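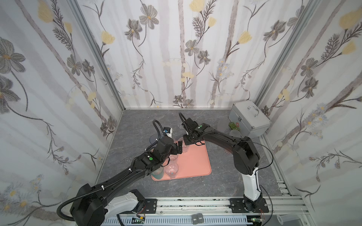 Figure 3. Gray and pale-yellow floral designs on white panels, with a gray marble-patterned tabletop.

4. Pattern words in the home interviews

4.1 What we asked

Section 3 dealt with color words. Now pattern words, which turned out messier. The question was simple enough: how do people in ordinary homes talk about the printed surfaces they live with - walls, shelf liner, tabletops, curtains, floor covering - and do the words match the ones sellers use? We did 60 interviews, split between Tumuvby and Zonness. Same interview sheet in both towns, except for one question on rented homes that was dropped in Zonness after the first week (see 4.5).

Each person was asked to walk us through two rooms and say what was on the surfaces. No prompts. If they said "the wall" and moved on, the interviewer waited, then asked once, "What is the wall like?" and left it there. A second list of questions came at the end and used printed sample cards from the Parry catalog. The cards were always shown last, so that catalog words would not leak into the room talk. In eight interviews they leaked anyhow. People had bought from the catalog and knew the names by heart.

4.2 Coding

Pattern words went into 3 groups. Motif words name the thing printed: flowers, leaves, stripes, dots. Material words name what the pattern copies: marble, wood, brick, linen. Feeling words name neither: busy, calm, old-fashioned, fresh, "grandma." A phrase could go in more than one group. "Old flowery stuff" is motif plus feeling. "Fake marble" is material, with "fake" coded separately as a truth marker.

Figure 3 has the two main types together, a floral and a marble pattern, both with gray in them. Mixed surfaces of this kind gave the coders the most trouble, for reasons we come to below.

Two coders, working apart. Disagreements were talked over and fixed, and the ones that could not be fixed were left out of the counts. Most of those were the word "plain." Some people use plain for a surface with no print at all. Others use it for a small print in quiet colors. We tried a rule for this, then a second rule, then gave up and gave plain its own code.

4.3 Florals

Main finding: people almost never name the flower. Catalog entries name it nearly every time - rose, peony, cherry, daisy. In the room talk it was "flowers," "flowery," "the flower one," "little flowers." Asked straight out what kind, a good many guessed, and people in the same household guessed different things. One woman in Tumuvby said tulips, her son said they were not anything, just shapes. We think the son has the better description of most of what is sold.

Size got named much more often than kind. Little flowers, big flowers, "those huge ones." Color came next, and usually the color of the background and not of the print. A white wall covered in gray flowers is still "the white wall" to the person who owns it, at least until someone asks again. Sellers go the other way and lead with the motif. A buyer who types "white wall panel" and a seller who writes "floral" may be talking about the same thing and miss each other.

Feeling words piled up on florals more than on any other pattern. Fresh and old-fashioned were the top two, and they were sometimes used of the same surface by the same person, a few minutes apart. We did not expect that. Age does not explain it well. Older speakers in Zonness were if anything more likely to say fresh.

4.4 Marble and other copies

With marble patterns the picture flips. The material word comes first and comes fast. "Marble table." Hardly anyone started with "marble-look" or "marble-patterned," though these are the normal terms in the Parry catalog. The truth marker came later, if it came: "well, not real marble," "it's just printed." People added it when the interviewer was writing, and less when she had put the pen down, so some of it may be politness toward the form and not a thing they would say at home.

Wood patterns behave differently. Speakers were much more careful with wood. "It's wood-type," "wooden kind of thing." Maybe the cost of getting caught is higher. Maybe they know real wood by touch and do not know marble. We have no test for either, and leave it.

Color words with marble were few. Gray and white, mainly, and often left out, as if marble already said it. Where the color was unusual it was always named: green marble, pink marble. Fits what was found for default colors in Section 3.

4.5 Mixed rooms

Rooms with more than one pattern got shorter descriptions, not longer. Surprising at first. Someone with one printed wall in a plain room would talk about that wall at length. Someone with a floral wall, a marble-patterned top and a striped curtain said "it's busy" and moved to the next room. The feeling word does the job of the whole list.

The order of mention was steady, though. Walls first, then the top, then the floor, then cloth. Held in both towns. We had thought the boldest print would come first, wherever it was. It did not.

The rented homes question was meant to check whether people say less about surfaces they did not choose. In Tumuvby they said less but with stronger words. The Zonness half is missing - the question upset some tenants and was pulled - so nothing firm can be claimed here.

4.6 Set against the listings

For comparison we took 1,000 listings from Drinda, the resale site used in both towns, last drawn on 26 May 2021. Same codes. Listings sit between the catalog and the room talk. Motif words are common, flower names are rare, feeling words nearly all positive. "Busy" hardly appears. Truth markers are there but tucked in at the end of the text, often after the price.

Plain again a problem. In the listings it mostly means no print, which is the reverse of the interviews, and the coders had to be reminded of this more then once. A cleaner split would need the item photos coded together with the words. We have not done that. Section 5 takes up the buyer questions posted under the same listings, where plain gets argued over directly.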